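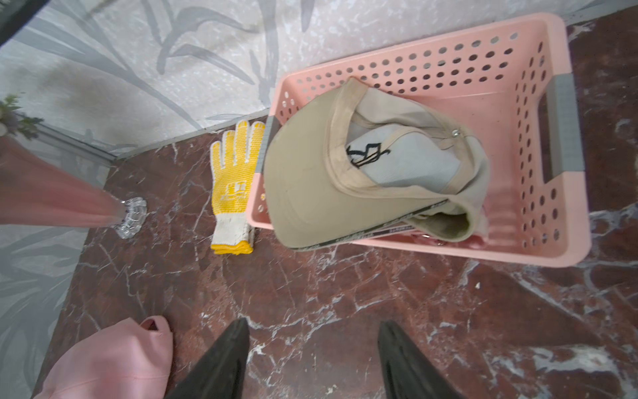 Equipment diary, October – morning entry

The second-half equipment plan is due to the Pralteo office before the end of the month, and this entry records where each line stands.

The two-arm cell remains the largest commitment. Kincaid has returned its quotation for a second cell on the same pattern: two arms, rail, mounting plates and the aluminum enclosure. The lead time is longer than the one given in spring. I have asked that installation be priced apart from the hardware so that the two sums can be charged to separate budget years if need be.

Gripper fingers are the line most likely to be questioned. The request stands at 976 dollars for spare sets, against 890 in the last plan. Zudport has offered a lower price per set on a larger order, but the storage cabinet is full and I am not inclined to buy two years of stock for a small saving. The request will go forward at 976.

The cloth and clothing tasks continue to take up most of the hours on the present cell. Items of this kind are cheap to replace. I have set aside some 237 dollars for caps, gloves, baskets and the like, to be bought locally and receipted monthly. Receipts from the Guria site are still outstanding for September and I have written to request them.

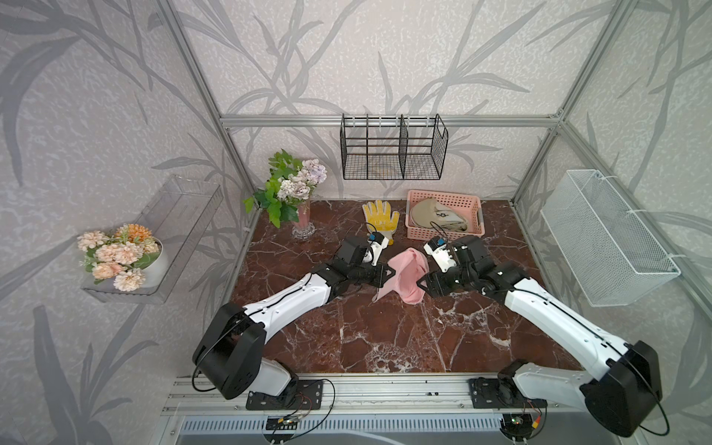 Two-arm cell, with the pink cloth between the grippers.

Cable management was left out of the last plan and should have its own line in this one. The cables looped along the arms are a service item, and the supplier's quotation does not cover replacements. I have entered a provisional sum, to be corrected when Zudport replies. A cover for the board below the rail is also to be priced, preferably on the same order.

The wrist camera question is not settled. Guria would prefer to standardize on one model for both sites. The total for that option is 2957 dollars, including mounts, and it would use nearly all of the unassigned balance. I have placed it on the deferred list – it may be brought forward if the Kincaid installation slips into the following year.

Remaining before submission: the revised Kincaid quotation, the cable prices, and confirmation from Pralteo that freight to Guria may be charged to the general account. The wire baskets on the enclosure walls will stay as they are and need no line in the plan.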